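Subject: Re: [distributors] Revised lead times for galvanized purlins, May orders

To all members of the Dorketti distributor list,

Please find below our reply to the question raised on this list regarding the May production schedule.

> We placed an order with the Trirnik plant for 2,310 pieces of galvanized
> Z purlin in two thicknesses. The confirmation shows one delivery date for
> the full quantity. Our customer needs the thicker section first. Can the
> order be split, and does the packing charge apply twice?
> Regards,
> Purchasing Department, Marar Roofing Supply

The order can be split. Any order above 2,000 pieces may be shipped in 2 lots under the current terms, provided that the request reaches the sales office before the coil is assigned to the line. In this case the coil has not been assigned, and the thicker section will be rolled first. A revised confirmation will be sent to the purchasing department directly.

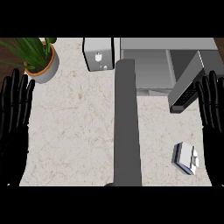 The packing charge is calculated by bundle and does not depend on the number of shipments. The present order makes up 283 bundles, and this figure remains the same if it leaves the plant in two lots. Freight is a separate matter. Each lot is booked as its own shipment, and the carrier's minimum applies to both. Distributors who collect with their own trucks from the Serkel yard are not affected.

We also remind members that punching drawings must be approved in writing before rolling begins. Holes cannot be moved after that stage, and replacement pieces are invoiced at the full price. Mill certificates are issued for each lot and will travel with the shipping papers.

Requests to split other May orders should be addressed to the sales office and should state the order number, the section and the quantity wanted in the first lot. The loading bay at Serkel closes at 4:30 p.m.

Yours sincerely,

Export Sales Office
Dorketti Steel Profiles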